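Research Update: Finding the Edge of an Unmarked Road

The Mamani group's work on road-edge estimation for small delivery robots has completed its first phase of field assessment, and the results will be presented to program partners in September. The project, led by Teófilo Ríos, addresses a practical difficulty for wheeled robots that must travel on streets without painted lines. On such streets the boundary between road and shoulder is often a matter of judgement, and conventional lane-based methods have little to work with.

The new method, named Skorkivness, takes a single forward view and estimates the left and right limits of the travelled surface separately. Each limit is given its own confidence value. Where a kerb is present, the estimate on that side tends to be firm and the robot is guided principally by it. Where the surface runs into bare ground, the method widens its margin on that side and passes the uncertainty on to the motion planner.
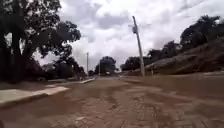
Dusty brick paving with a raised kerb at left. The right edge of the street is indistinct where it meets the ground below the embankment.

Field views were drawn from robot runs along kerbed streets with dusty or muddy surfaces. The assessment set comprises 3247 views, of which 234 were withheld from all development work and labelled independently by two members of staff. Labellers were instructed to mark the limit of the surface they would themselves be prepared to drive on, and to record a band in place of a line wherever they could not settle on one. Disagreements between the two were retained in the reference data and were not averaged away.

Against the withheld views, Skorkivness placed the kerb-side limit within the labelled band more consistently than Flaltix, the texture-based method the group had used previously. Flaltix relies on a difference in appearance between road and verge, and its estimates wandered when dust gave both a similar colour. It also responded to streaks and tire tracks as though they were boundaries. The newer method was less affected by these patterns, although it did not ignore them entirely.
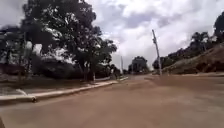 A continuous pale kerb on the left, with a rounded corner in the near distance and no lane markings on the pavement.

Kerb corners remain a source of error. Where a kerb turns away from the road, the method must decide whether to follow the curve or to continue along the line of the street. In 16 of the withheld views it followed the curve when the planned route continued ahead. The group has since added a short memory of earlier estimates – 4 seconds at present – so that a single view is less likely to redirect the robot. The effect of this change has been examined only on recorded runs and will be tested in the field during the next phase.

A second area of work concerns ruts. Loose or churned ground may lie well inside the road limits and still be unsuitable for a small wheeled platform. At present the method reports only where the road ends, and leaves the quality of the surface to the planner.
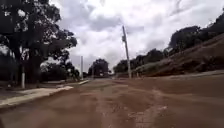
Mr. Ríos has proposed that surface roughness be estimated alongside the two limits, using the same view and a modest extension of the existing network. A trial version is being prepared for Puler, the group's smaller test platform, whose low ground clearance makes it the more demanding case. The labelling guide will be revised accordingly, with separate instructions for ridges, wheel tracks and standing water.

Partners who wish to review the labelling guide or nominate streets for the second phase are invited to write to the Mamani program office. Nominated streets should have a kerb on at least one side and no painted lane markings.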